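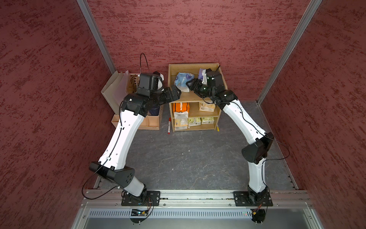
How a Shelf Holds Things Up

A shelf is a flat board held above the ground. When you put a book on it, the book does not fall, even though gravity keeps pulling it down. The shelf is pushing back.

Loads and forces

Anything a shelf carries is called a load. Gravity pulls the load down onto the board. The board pushes up on the load with the same amount of force. When two forces match and point in opposite directions, they are balanced, and the object stays still.

The board has to pass its load on to something else. In most shelf units it rests on two side panels. The side panels carry the load down to the floor, and the floor pushes up on them. Engineers call this route the load path.

Why shelves sag

A board under a load bends a little. The middle dips and the board takes on a slight curve. The top of the board is squeezed, or in compression. The bottom is stretched, or in tension.

Three things change how much a board bends:

Span. This is the distance between the supports. A long board bends much more than a short one.

Thickness. A board that is 2 times as thick is 8 times as stiff, if the width, length and material stay the same.

Material. Steel is stiffer than wood. Wood is stiffer than most plastic.

Where you put the load matters too. A heavy box in the middle bends the board more than the same box near one end.

Why shelves lean

A frame made of four straight pieces can be pushed out of shape. The corners shift and the rectangle becomes a slanted figure called a parallelogram. This sideways movement is called racking. A back panel or a diagonal brace helps stop it. A brace divides the rectangle into triangles, and a triangle cannot change shape unless one of its sides bends, stretches or breaks, or a joint comes apart.

Try it

You need 7 craft sticks and some paper fasteners. Ask an adult to make a hole near each end of the sticks.

1. Join four sticks into a square.
2. Push one corner sideways. Watch the square lean.
3. Join the other three sticks into a triangle.
4. Push one corner of the triangle. Compare it with the square.

Words to know

Load: the weight a structure carries.
Span: the distance between two supports.
Racking: leaning sideways out of shape.

Next in the Julville Science Pages: How a Bridge Crosses a River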